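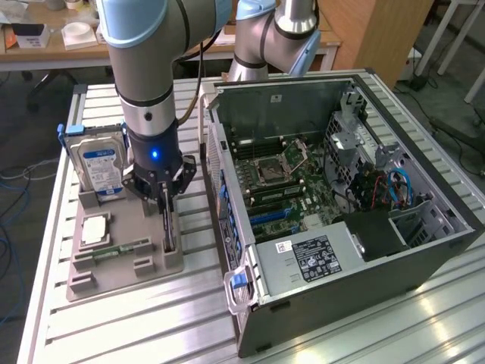 4. Shared-workshop build

Home Papers Comments
20th June, Gervásio Tavares
3 shares 2 comments

We doubt that Lokon, as built in our workshop, is ready to put a PC together. Holding a card over a case (Figure 3) is the easy part.

Figure 3. Expansion card in the gripper, above the open tower.

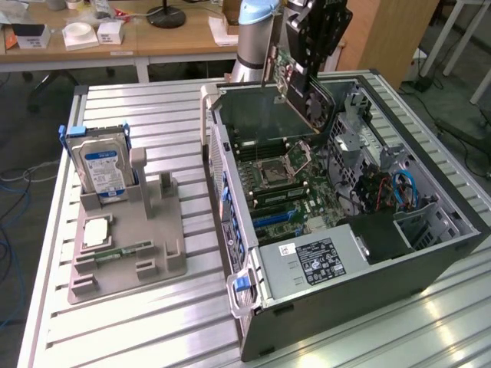 Chutima Tanasarn objects that the tray does half the work and that parts left lying anywhere would be a fairer test.
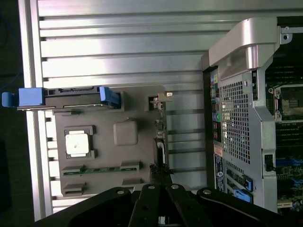 We agree in part. Fixed slots can hide bad grasps, and 10 trials settle little.

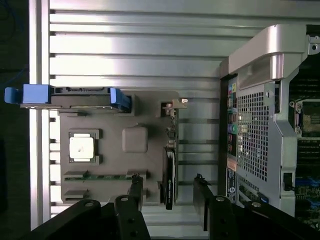
Until the tray is shifted between trials, we read any success rate as a best case.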